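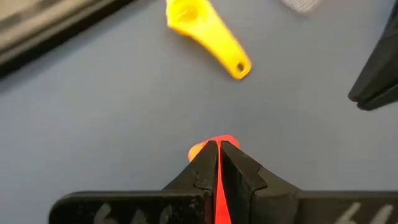

Search this site
Type and hit enter

Let Me Keep My Measuring Cups

I made muffins last month from a recipe on Dorniven, and before I'd even turned the oven on I made the mistake of reading the comments. There were 2,906 of them. I did not read them all, I have a job, but I read enough to see that the biggest fight on the page had nothing to do with muffins. The author had written "one cup of flour" and people were furious. Where are the grams? Who still does this? One person said they close any recipe that uses cups, on principle, and I thought wow, that's a lot of muffins to miss out on.

So I'd like to stick up for cups. I know the case for the scale. I own a scale (a Wieser, flat, very handsome, eats batteries) and I use it for bread. If you scoop flour hard out of the bag you get more than if you spoon it in gently, and over a few cups that can turn a nice loaf into a doorstop. Fine. I give you bread. I'll even give you those fussy little French cookies I've ruined more than once.

But most of what people cook at home is pancakes and rice and chili and banana bread, and banana bread does not care. My bananas aren't a standard size. My eggs aren't either, and my oven runs hot on the left. When a recipe tells me to weigh out 121 grams of flour and then says "three ripe bananas," I have to laugh, because that last gram is doing nothing for anybody. 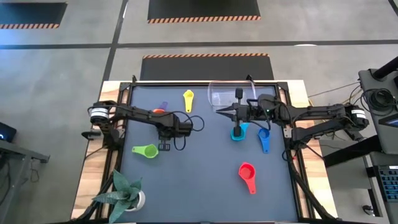
Six cups, a color for each.

The thing I really love about cups is that they let you cook while talking. I learned by standing next to my grandmother in her kitchen in Clallonus, and she could scoop and level and keep a story going the whole time. I was handed the small cup before I could read what was on the handle. I knew it by color. Try giving a four-year-old a scale! They lean on it, they put a toy car on it, the number jumps around and now everybody is staring at a screen. With a cup, the kid fills it, you swipe the top with a butter knife, done, next.

And a cup recipe sticks in your head. One of this, two of that, half of the other. I can recite my grandmother's biscuits in the grocery store. I have weighed out the same sandwich loaf probably every week since December and I still have to look it up each time, floury fingers on the phone, scrolling past the ads.

People say cups are messier, and I don't get that one at all. A set goes in a drawer in one little pile. You wash the one you used.
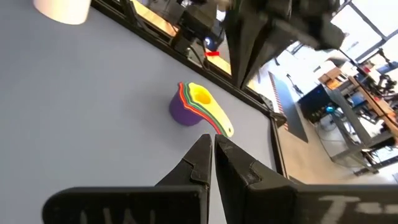

Stacked up, purple on the outside and yellow in the middle.

What bugs me most is the tone. Somewhere along the way, weighing your food stopped being a handy trick and turned into a sign that you were a serious person. I see it with pans and knives too. A friend of mine got a Flimix stand mixer, paid 80 dollars for it used, and was so happy with it until she posted a picture and strangers lined up to tell her the motor was too weak for real dough. She was making cupcakes. She hasn't posted anything since, and I miss her cupcakes.

I think a lot of people quit cooking over this stuff. They try a thing, it comes out a bit flat, they go looking for help and get a lecture about equipment. A flat muffin is still a warm muffin with butter on it. Eat the muffin! Make it again next weekend with a little less milk.

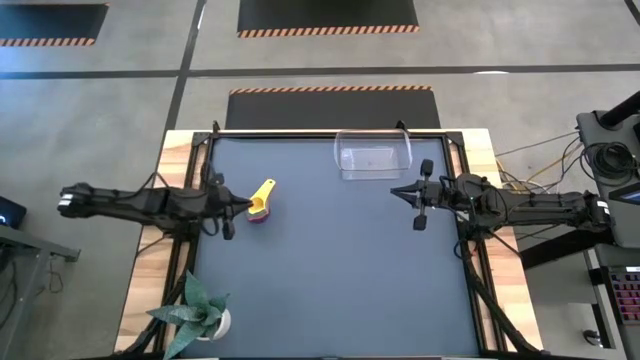

What I'd ask of recipe writers

Give both. Put the grams in parentheses and let the scale people be happy, it costs you one line. But please keep the cups, and please don't apologize for them at the top of the page with a paragraph about how you "strongly recommend" something else. I skip that paragraph anyway.

And tell me what the batter should look like. Thick like pudding, loose like paint, whatever it is. I'd trade every decimal point on the internet for that, and my muffins came out great, by the way.

Related posts
Salted or Unsalted, I've Stopped Checking
Why I Print My Recipes
The Soup I Make When I'm Mad
In Praise of the Ugly Casserole Dish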